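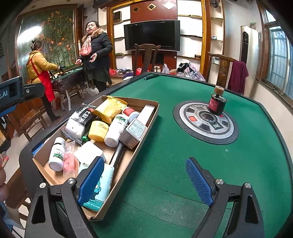
Jaw width drifts open over a session, arm then squeezes everything like it owes money
Posted by torque_and_regret, January

Long one, sorry. We collect pick-and-place demos with the Limel hand-held grippers, mostly toiletries in and out of a cardboard tray on whatever table the household will lend us. Bottles, jars, tubes, boxes. The demos looked lovely. Then we trained on 2,251 of them and put the result on the arm in Cambridge, where it picked up a tube of hand cream and emptied it across the bench in one confident motion.

I blamed the policy for a week, then the arm. Then I plotted the logged jaw width for one full session and found "fully closed" starting at zero and ending at 58 percent open. The fingers shut fine. The log disagrees more and more as the day goes on.

Firmware is current, Bisodberg logger on defaults. Has anyone seen this, or have I been singled out?

REPLIES

limpet_mode
Magnet on the encoder shaft. It's a press fit and it creeps. Take the cover off, put a paint mark across the magnet and the shaft, run a session, look again. If the mark has split in two you have your answer and also a very expensive pair of salad tongs.

grumbleweed
Disagree. A creeping magnet gives you jumps. A smooth climb all session is temperature, and the board sits right next to the battery. Plot width against board temp before you start painting things.

torque_and_regret
Plotted it. It does climb with temperature for the first stretch, then the temperature levels off and the width keeps going without it. So you are both partly right, which I realize is the worst outcome for everybody.

grumbleweed
I'll take partly.

off_by_one_finger
The part that bothers me is the arm. Why is there no force limit downstream? A bad width number should give you a clumsy grasp. It shouldn't give you full squeeze on anything within reach. Today it's hand cream. Next time somebody is reaching in to straighten a bottle.

torque_and_regret
There is a limit. It was set to 120 newtons by someone testing it on a block of aluminum, and left there. That someone has my login and my desk.

limpet_mode
Oof. Fix that first and the magnet second.

torque_and_regret
Already down to 2 while I sort this out. It now picks up a soap box with the enthusiasm of a teenager holding a wet sponge, but all hands are accounted for.

sprocket_aunt
Can the old demos be saved? We had something similar with grippers bought through Geagea and threw out a whole month, which I still resent.

grumbleweed
Depends how often the fingers touch each other. If the operator does a full close between picks, you can re-zero on each one after the fact. If they don't, you're guessing.

off_by_one_finger
I'd bin them. Patched labels have a way of becoming "the clean set" by spring.

torque_and_regret
Update. Paint mark split. Magnet glued, a full session since with no drift past the warm-up bump. Operators now do a full close at the start of every clip, with some grumbling. Re-zeroing the old ones where I can and binning the rest, so off_by_one_finger gets half a victory.

COMMENTS

padfoot_cnc: Which glue? Ours fell off again with the cheap stuff.

torque_and_regret: Retaining compound, the kind for bearings. Degrease first. I skipped that on the spare and got to do it again.

sprocket_aunt: Went and checked our two. One split mark. Resentment renewed.

grumbleweed: I'd still like it noted that there was a warm-up bump.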